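Section 2 – Recording a Demo (Two-Arm Kitchen Tasks)

Brellance bench guide. Do the arm setup in Section 1 first. Skipping it = bad recordings.

Before you start

1. Paper down on the table, taped flat. No ripples under the base plates.
2. Cutting board near the table edge, within reach of both arms. Other task items on the table, clear of the board.
3. Cables. Check each wrist cable by hand, full turn both ways. Leave slack at the gripper.
4. Pendants on the side table, screens up, stop button facing you.
5. Open Zukbridge on the laptop. Load the task file. Wait for both arms to show READY.

CAUTION: Hand guiding unlocks the joints. Hold the forearm BEFORE you press Free, not after. Keep fingers out of the elbow.

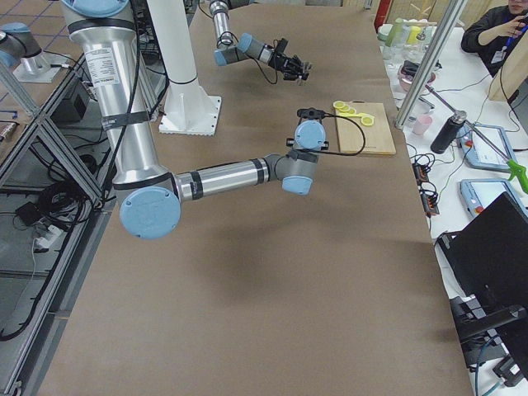
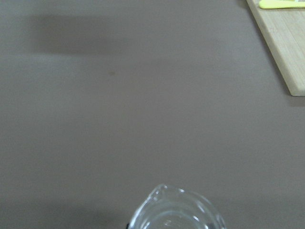

Fig. 2-1. Top: arms over the papered table, lemon slices on the board. Bottom: wrist camera view, glass measuring cup and corner of the board.

Recording

6. Pick a mode. Hand guide for slow moves (slices, lids). Remote for anything with glass in it.
7. Press Record. Wait for the beep, then move. Moves made before the beep are not saved.
8. One task per take. Pause a moment at each grasp and each release so the software can mark it.
9. Watch the wrist view while you work. If the item leaves the view, back up and come in agian.
10. Press Stop, then let go. In that order.
11. Name the take and save. Keep bad takes too, tag them FAIL.

Note: 16 good takes is the minimum for a new task. Move the items a little between takes – same spot every time and the arm only learns that spot.

Note: Speed cap in remote mode is set to 1000 on the pendant. Don't raise it with the second arm on. 2000 is for single arm work only.

If something goes wrong

Arm drifts when unlocked – payload setting is off, redo it for the gripper that's fitted.
Wrist view frozen – reseat the camera plug, restart Zukbridge. Arms can stay powred.
Arms too close – hit stop, move one by hand, clear the fault on both pendants.

Playback is in Section 3.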